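Clear the Table, Keep the Cloth

By Tainá Coutinho

Most advice about work tables is about storage. Buy the trays, label the drawers, stack it all within reach. I followed it for years in my flat on Prenmont and ended up with a table I couldn't use.

In August I took everything off and put down a plain blue cover. Now I allow one job on it at a time. If I am fixing a clasp, the clasp is there and the mail is not.

People tell me a bare table looks cold. I think a plain color is restful, and a small part is easier to find on it. A dropped bead used to cost me almost 50 minutes on my old patterned cloth.

Nor does the cloth need to be ironed flat. A few creases do no harm, and a soft surface is kinder to small things than bare wood - quieter too. Spend the tray money on something else.
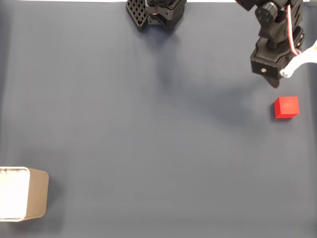
A small red cube on a slate-blue surface, easy to spot.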